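Norketti Cup-and-Cube Set: README

Contents of this folder, what the words mean, and what we would do differently if the table were ours to do over.

What it is

Norketti is a small collection of tabletop recordings about a mug, a cube and the question of whether one is in the other. The work was done at the Nilthorpe workroom in December, at a desk that also has to serve as a desk. Version 2 replaces version 1, which had the same files in a worse order.

The set has 37 sessions in 5 folders. Each folder holds the pictures, a notes file, and a labels file in plain CSV. The notes file is where we complain. The labels file is the one you want.

The objects

mug: pink plastic, one handle. Everyone who sees it asks whether we own a nicer one. We do, and it is full of coffee.

cube: small, white, soft at the edges. Please don't eat it. Please don't stir it into anything either.

rack: black wire. It has no label of its own and falls under "background," a demotion it has taken well.

table: wood, light in color. The grain is strong enough to confuse a lazy edge detector, and we consider that the edge detector's problem.
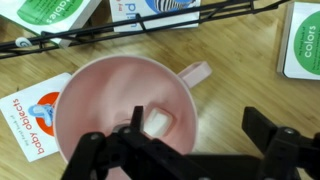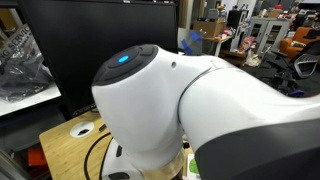
Norketti, two views: the cube in the pink mug (first), the monitor end of the desk (second).

Labels

cube_state takes one of three values: in, out, unclear. "In" means inside the mug with the rim around it. A cube balanced on the rim is "unclear," however strongly you feel about it.

handle_side is given as seen in the picture, so left is your left. Version 1 used the mug's left. Mugs don't have a left, and we apologize to the Restermont group for the spreadsheet they built around it.

desk_view is yes or no. Filter on "no" if all you care about is the mug.

Known problems

Labeling was done by 2 people who agreed on nearly everything except "unclear." Their disagreements are kept in the column called second_opinion.

The inside of the mug gets dark toward the bottom. Brighten before you judge.

Roughly a tenth of the notes files say only "same as before." Before what is left to the reader.

Use

Free for research and teaching. Cite as Tsuchiya Table Notes, Norketti set, version 2. Corrections to the labels are welcome as a CSV with the same column names. Suggestions for a different mug go in a separate file, please.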